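About Clelberg Housekeeping School

Clelberg is a small training school for people who want to work in hotels, guesthouses and serviced apartments. We teach housekeeping, linen care, front desk basics and the English that goes with them. The school was started by Margus Kuusk, who had spent his working life as a floor supervisor and wanted new staff to reach their first shift already knowing the work.

We began in two rented rooms above the Skevon bakery. The bakery is gone, but we still hold evening classes in the same building. Daytime courses moved to the Tomura Street site, where there is space for a laundry room, a classroom and an office.
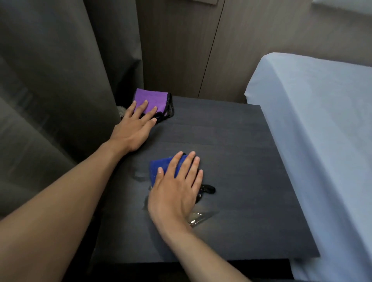
Our main course lasts 12 weeks. Mornings are practical and afternoons are spent in the classroom. Students learn how to read a room list, how to report a fault, how to handle lost property and what to do when a guest is still in the room at noon. Pay slips, shift swaps and overtime rules are covered in the second half of the course, and students may bring in questions about contracts they have been offered.

Class sizes are kept small. Each student is assigned a tutor at the start and keeps the same one until the end. Wojciech Rutkowska runs the practical side and sets the final assessment. Zdzisław Szczepańska teaches the language classes and also handles enrollment, so hers is usually the voice on the phone.

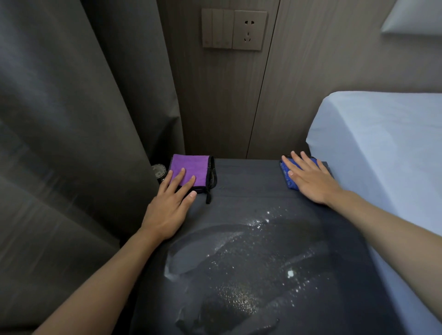
Purple cloth and blue cloth, both flat on the tabletop.

The school is funded by course fees and by hotels that pay for their own staff to attend. Stefanou, a family hotel group, was the first to send people to us and still books places every September. Fees can be paid in monthly parts. Students who are out of work can apply for a reduced rate, and the form is available from the office.

We do not promise anyone a job. We do keep a list of openings on the board by the front door, and employers come in to meet students near the end of each course. References are written by the tutor and are given to the student before they go to anyone else.

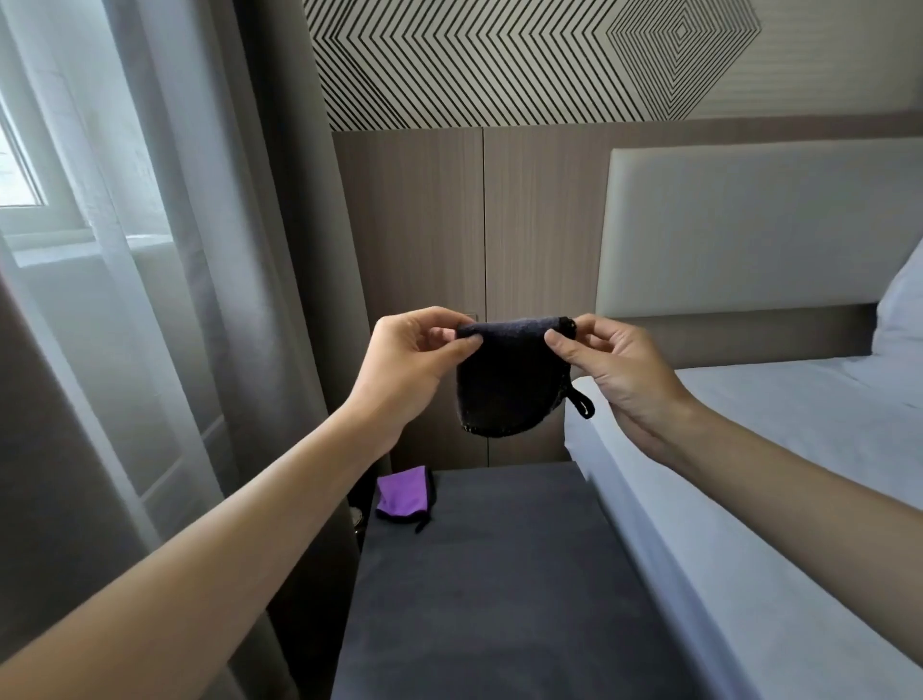
Santino Ojeda wrote to us after his course that the classes on shift schedules had helped him most, and that he wished there had been more time on phone calls. He also asked for a later start in winter, when the first bus is slow. Phone practice now has its own afternoon. The start time is still under discussion.

Jamshid Taheri joined the staff to set up the short courses. These run for 2 days and are meant for people already in work who need a refresher or are moving up to supervisor. Topics include planning a rota, training a new starter and dealing with complaints. No earlier certificate is needed.

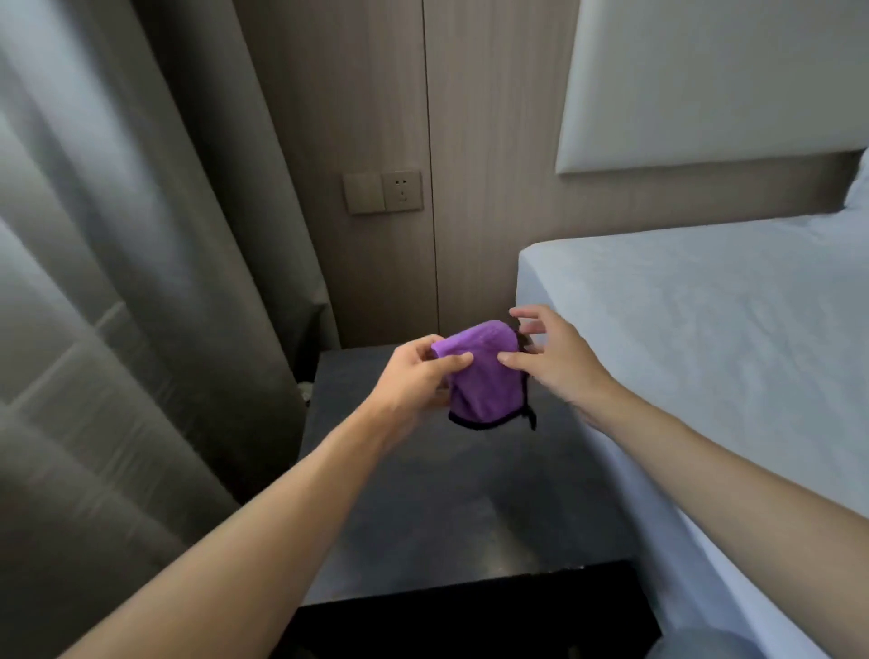 Purple cloth in hand at the bedside table.

Visiting and contact

The office is open in the mornings during term. Visitors are welcome, but please call first so that someone can show you around. Our extension is 721. Written applications should be sent to Clelberg Housekeeping School, PO Box 3917, with a phone number where we can reach you.

Page last updated 29/09/2024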